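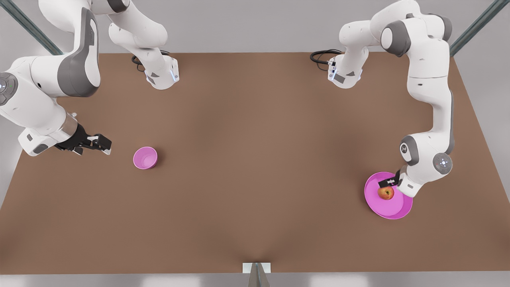

Ticket 17: rent register rejects Nilsuwan addresses

Home | Tickets | Status

Opened February 2022. Vidby block, 9 flats. Saving a new rent gives "area not found", and the local average stays blank.

Update 1: Great news, I can reproduce it! Flats 2 and up fail, and the ground floor saves beautifully (lovely clue, thank you).
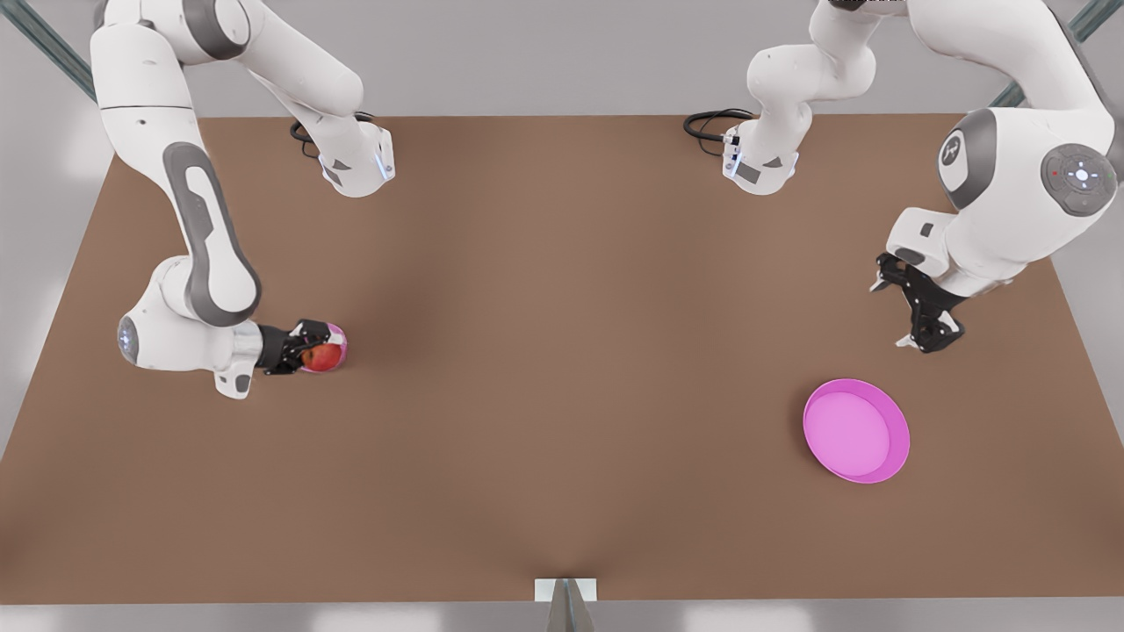
Two arms over a brown tabletop.

Update 2: Found it! The August boundary change moved Nilsuwan into the Dedo district, and Zoltar was still reading the old list. New list loaded, all flats saving.

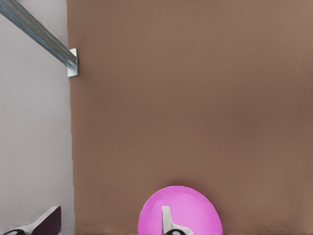

Do landlords need to enter their rents again?
Only the ones that showed the error. Everything saved before that is safe.

Status: fixed

2 comments | 0 shares
Contact | © Zoltar | Back to top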